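Istbridge Furniture Exchange: Frequently Asked Questions

What do you take?
Tables, chairs, desks, shelves. No mattresses. Yes, even that one.

How do I know if my table will sell?
Measure it, then measure your doorway, then ask how it got in.

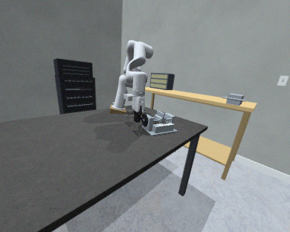 Does color matter?
Buyers in Litadmont want pale wood and will tell you so at length. Dark tops still move, just slower, and they show every crumb. A big charcoal gray table on slim, square black legs looks best on a pale carpet like this one, so try to photograph yours over something light. Brown shag does it no favors.

How much can I ask?
Up to 600 dollars per piece. We had a seller ask 2,000 for a card table. We admired the spirit.

Do you deliver?
Within 29 miles, which covers Genbridge and most of the Popescu road. Stairs are extra. Spiral stairs are a conversation.

Can I leave tools and hardware on a workbench I'm selling?
Only if they're part of the sale. Buyers assume that whatever is on top comes with it, and they get attached fast.
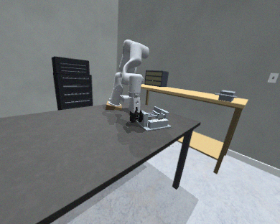 Gray metal vise on a dark tabletop. List it or lift it off.

How long do you hold a piece?
Five days after payment. Then we start charging it rent.

When are you closed?
The first week of September, for inventory and regret.

Page last updated Sun 5 July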